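4.2 Storage costs and the small saver

We turn now to a part of the story that the earlier sections left mostly to one side, namely what it costs an ordinary household to keep silver coins and small bars somewhere other than a kitchen drawer. Readers who have bought a little metal themselves will know the feeling: the price on the day of purchase gets all the attention, and the yearly bill for looking after it arrives later and is paid without much thought. We were fond of this question from the start, and we hope the reader will forgive us for spending some time on it.

Our comparison covers six storage plans open to private savers, offered by three firms, Palwood, Zorgate and Hedegaard. All fee sheets were read as they stood on 7 March 2022, and we made no attempt to guess at discounts that a patient customer might win over the telephone. Silver is a bulky thing to own. A sum of money that would fit in a coat pocket as gold fills a fair-sized box as silver, and so plans that charge by shelf space treat the two metals very differently from plans that charge by value. Palwood charges by space, Hedegaard by value, and Zorgate lets the customer choose once, at sign-up, and then holds them to it.

The minimum fee turned out to matter a good deal more than the headline rate. For a saver with a modest holding, the minimum is very often the whole bill, and over five years it can eat up nearly 6 percent of what was first paid for the metal. Larger holders hardly notice it. We also found it hard, even with the fee sheets laid side by side, to tell whether insurance was included or billed on its own line, and we suspect that many customers find it just as hard.

One caution is in order before we move on. The Terketti price series, which we use throughout to value the holdings, records dealer buying prices for common coins only, and odd-sized bars usually fetch a little less when sold. The costs given in this section should therefore be read as a kindly estimate for anyone who holds such bars. Section 4.3 takes up the related matter of delivery charges when a saver asks for the metal back.
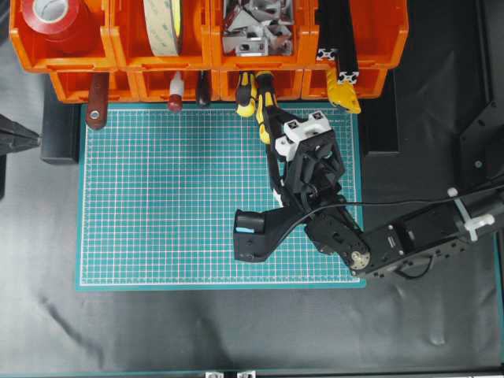

Figure 6. Orange storage bins beside a gridded cutting mat.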